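Pordale Dental Outreach – progress report no. 3
Period: July to end of last week
Sent 26th October

Short one this time, clinic is busy and the figures came in late. Full tables to follow with the year-end report.

Where we are

Pordale clinic open four days a week as planned. Stilov site open two days, should be three. Still short one hygienist there. Ad has been up since summer, two interviews, one offer, turned down over the commute. Re-posting with the travel allowance you approved in the last round, thank you for that.

Patients seen across both sites this period: 1447. That is cleanings, exams, fillings and extractions together, not counting school visits. Pordale took most of them. Children under 12 were the biggest group, same as last period. Older adults are up, mostly denture repairs and relines, and those appointments run long so the afternoon schedule slips. We've moved them to mornings.

School visits

10 schools done. Screening, fluoride varnish where we have the signed form, toothbrush and a leaflet home. Forms are the sticking point. Plenty of kids screened who could not get varnish the same day. New form is one page, both sides, bigger type, goes out with the lunch forms instead of separately. Too early to say if it helps.

Two schools on the Ponce road asked for a second visit before winter break. We said yes to one. The other wants a parents' evening as well and we dont have the staff hours, will look at it again in the new year.

Equipment

Second chair at Stilov is in and plumbed. The delivery unit had a slow leak at the foot control, fixed under warranty, lost a day and a half. Autoclave at Pordale passed its service. Handpieces – four sent for repair, three back. Would like to keep a spare set going forward, see request below.
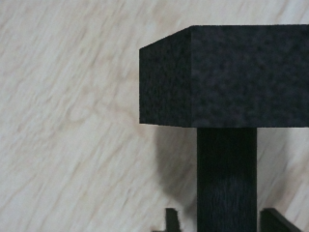
X-ray sensor still the weak spot. One sensor shared between two rooms, so somebody is always waiting on it. Quote for a second is in, and we are asking for a matching one so the holders and covers fit both.

Money

Spent 3390 from the supplies line since the last report, which is inside budget. Gloves and masks steady. Anesthetic up a little. Varnish under, see forms above. Staffing line is underspent because of the Stilov vacancy, and we would like to talk about moving part of it to the sensor and the spare handpieces. No extra money asked for, just the move between lines.

Waiting list

60 people waiting for a first appointment at Stilov. Pordale has no real wait for checkups, a couple of weeks for fillings. We've offered Stilov patients a Pordale slot and a few took it, but the bus is poor and most would rather wait. Emergencies are seen the same week at either site, that has held all period.

Records

Move to Pustutura for scheduling is done at Pordale, half done at Stilov. Reminder texts work. Old paper charts are being scanned as patients come in, not all at once. Missed appointments look lower since the texts started but want another month before we put a number on it.

Next

– hygienist post, interviews in November
– second visit to the Ponce road school
– finish Pustutura at Stilov, staff training on a Friday afternoon
– sensor order, once we have your answer on the budget lines

Please let us know on the budget move by mid November if at all possible, the quote runs out at the end of the month. Site visit welcome any time, mornings are beter.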